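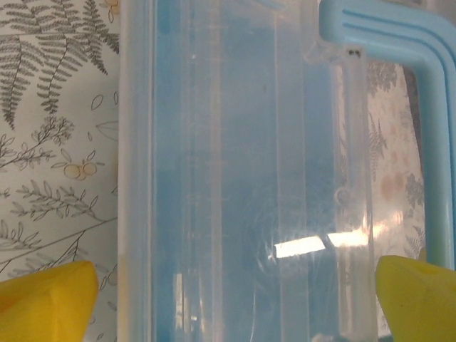
Clear food storage container, side view.

Drikance to accept customers' own containers at all 27 stores

SATMONT, Oct 30, 2019 – Grocery chain Drikance will let shoppers bring their own containers for dry goods, deli items and bulk liquids at every one of its 27 stores from February. The change follows a trial at the company's Satmont and Vostevano stores, where customers filled and weighed their own jars, tubs and jugs in place of the bags supplied at the counter.

Under the program, a customer takes an empty container to the service desk or the deli counter, where a staff member checks that it is clean and has a lid that closes properly. The empty weight is printed on a sticker. The customer then fills the container, and the weight on the sticker is taken off at the checkout so that only the food is charged for.

Customers will receive 50 cents off their total on each visit when they fill at least one container of their own. The discount applies once per visit and cannot be combined with the staff discount.

Any food-grade container with a lid will be accepted, including glass, metal and plastic. Chipped or cracked containers will be turned away, as will single-use takeaway tubs. Shoppers who arrive without a container can still use the paper bags at the bulk bins. The plastic bags now offered there will be phased out as existing stock is used up.

During the trial, Drikance surveyed 3,019 customers at the two stores. The most common request was for scales that shoppers could use themselves. Many also asked for clearer labels on the bins, with ingredients and allergens in larger type, and for smaller scoops in the spice section. New labels are already in place in Satmont and will reach the other stores before the program opens.
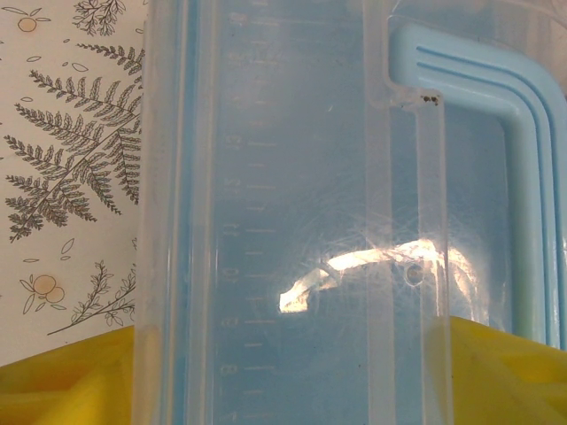 The self-serve scales will be supplied and serviced by Isaksson, which also makes the checkout scales in most Drikance stores. Each store will have at least one scale beside the bulk bins and a second near the liquids. Staff at the service desk will continue to weigh containers for anyone who prefers it.

Bulk liquids – cooking oil, vinegar, dish soap and laundry detergent – will be sold by weight, the same as dry goods. Shelf labels will show the price per kilogram along with the price per 100 grams. Containers used for soap or detergent must be marked as such and will not be accepted for food.

Raw meat and fish are not part of the program at this stage. Drikance will review this after the first year, once it has the results of a separate food safety assessment. Hot food from the deli is also excluded, although salads, olives, cheese and sliced meats are included.

Stores with smaller bulk sections will be refitted over the winter. Most of the work will be done after closing, and no store is expected to lose a full day of trading. The Vostevano store will move its bulk section from the rear wall to the produce area, where there is more room for carts to pass.

A printed guide will be available at service desks from the start of the program. It covers how to clean and dry containers, how the weight stickers work and which items can be bought this way. Stickers can be left on a container and used again as long as the print can still be scanned.

About Drikance
Drikance operates 27 grocery stores and has its head office in Satmont. Its stores sell fresh produce, bakery and deli items, bulk foods and household goods.

Media enquiries: Drikance Communications, Satmont head office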